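Workshop Tips: Comparing Grippers on a Small Bench Arm

Posted 16 December 2024 by Nikola Krawczyk

Change one thing at a time. If you swap the fingers and the controller settings in the same evening, you won't know which of them made the difference. I keep the arm, the cups and the lighting the same and change only the fingers.

Mark the table with tape. Short strips are enough, and two colors help if you have more than one starting position. Write down what each strip is for before you forget.

Start with light, cheap things. Cups that are wider at the top are a good test – they slide and tip if the fingers close unevenly. Add something small with hard edges, like a block.

Run each set of fingers for 23 tries before you judge it. I used to stop at six and picked the wrong pair that way. Sławomir Wróbel keeps his results in a paper notebook, one line per try, and his are easier to read than my spreadsheet.

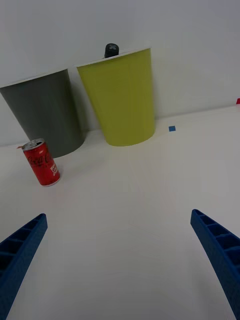
Fingers open, as the wrist camera gets it.
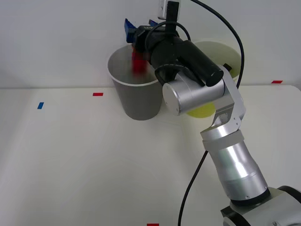 Do I need two cameras to compare grippers?

One will do for a start, and a fixed one is the better choice if you only buy one. It shows the whole arm and the object together, so you can tell a bad approach from a bad grip. A wrist camera is worth adding later for checking how the fingertips line up before they close.

Check the cables before every session. Move the arm slowly through its full reach and watch for a cable that pulls tight or catches on a joint. Leave a loose loop near the wrist – a tight cable will drag the gripper to one side and you will blame the fingers.

Wipe the fingertips with a dry cloth between sets. Dust from the bench makes a good pair slip.

Print spares. I have gone through two pairs of the Norkano pattern and one of the Cukow since April. The Cukow holds round things better, the Norkano is better on blocks. The Prerneo controller runs both without any change to the settings except the closing limit, which I leave at 586 for cups and note on the lid of the parts box.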